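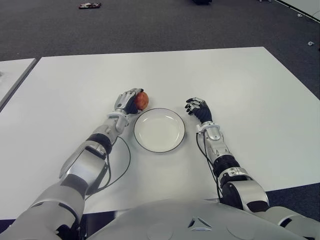

Section 6. First Pick-and-Place Routine

This section applies to the Nirnard two-arm unit supplied with the Pallora training package. The operator must complete Section 2 (Power and Emergency Stop) before starting.

6.1 Preparing the work surface

1. Place one item of practice food and one plate on the table, within reach of both hands.
2. Check that the arm cables hang free and are not caught under a wrist or an elbow.
3. Open both hands from the Pallora control screen and wait for the ready tone.
4. Select routine 614 and press Load.

Caution: Keep hands, hair and loose clothing away from the table while an arm is powered. Do not reach between the robot hands to move an object.

6.2 Checking the fingers

1. Pause the routine and lock the arms.
2. Inspect the fingertips for dust, grease or food residue. Wipe them with a dry cloth only.
3. Open the wrist view on the control screen. If the fingers do not match the hand position shown in the status panel, repeat the hand calibration.

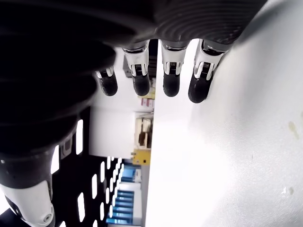
Güler writes that the calibration should also be repeated after the unit has been moved to another room, even when the status panel shows no fault, and that this step was missing from the previous edition of the guide. The step is now required.

6.3 Running the routine

1. Release the arm lock and press Start. One hand will close on the object while the other stays open.
2. Watch the grip force reading. The factory setting is 21 - suitable for firm fruit and most practice items.
3. For soft or ring-shaped items, lower the setting before the hand closes.

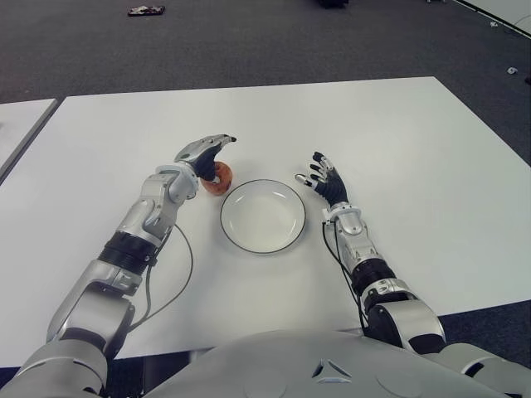
4. If the object slips, press Hold and return to step 1. Do not raise the grip force while the hand is moving.
5. When the routine ends, the arms return to the rest position. Wait for the second tone before clearing the table.

Note: Grip settings are saved for each routine. Units serviced by Tendik are returned with factory settings, and any saved values must be entered again.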